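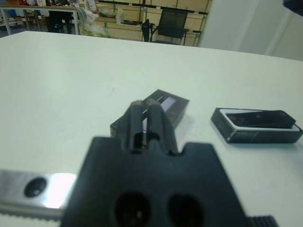 Metal bar with toothed lower edge, and a white tabletop.

Hire / Screening and Events / Portable Cinema

Clusance Jura portable screening kit

The Jura is a complete digital screening kit for film festivals, film societies and touring programmes that show work in halls, libraries and other rooms without a projection box. It comes from our Mukedton store in two wheeled cases and can be set up by two people. It is meant for audiences of up to 100. For bigger rooms ask us for the Ranasinghe kit, which has a brighter projector and a separate sound desk.

What comes with it

Laser projector with standard zoom lens
Folding screen with legs, front projection surface and black surround
Playback unit with built-in drive and a spare drive bay
Pair of active speakers on stands
Two radio microphones for introductions and question sessions
All mains, video and audio leads, plus a cable ramp

The playback unit takes ProRes and H.264 files, and unencrypted DCPs in flat or scope. It does not play encrypted DCPs. If a distributor or sales agent will only send an encrypted copy, ask them for a screening file early on, as some take a week or more to agree to it. Discs can be played through your own player using the HDMI input.

Subtitles held as a separate file will play as long as the file name matches the film. Festivals showing a lot of work in other languages often prefer burnt-in subtitles, and we would suggest that for shorts programmes, where there is little time between titles to check.

Setting up

Allow 2 hours for the first set-up in a room you don't know. The screen needs a clear ceiling height of three metres and the projector should sit on a firm table or the stand supplied -- not on a stage extension, which will shake when people walk on it. Blackout is the hirer's job. The picture holds up well with exit signs and low aisle lighting but not with daylight coming through thin curtains.

Please run at least the first minute of every film before doors open, with sound. Levels vary a great deal from one short to the next, and the playback unit lets you save a volume setting for each title in the list.

Hire periods and collection

The shortest hire is one day. Weekend hires go out on Friday afternoon and come back on Monday by noon, charged as two days. We can deliver and collect within 18 miles of Mukedton. Beyond that a carrier is used and the cost is added to your quote. Both cases fit in an estate car with the back seats down.

A projectionist can be booked with the kit for festivals running several programmes a day. Premieres and competition screenings are better with one -- most of the trouble we hear about comes from last-minute file changes.

The hire price covers equipment only. Screening rights, music licences and any licence the venue needs are for the organiser to arrange.

Deposit and insurance

A deposit is taken with each booking and returned once the kit has been checked in. Hirers need their own cover for loss and damage while the kit is with them, and we ask to see the certificate before it leaves the store.

Order code: 972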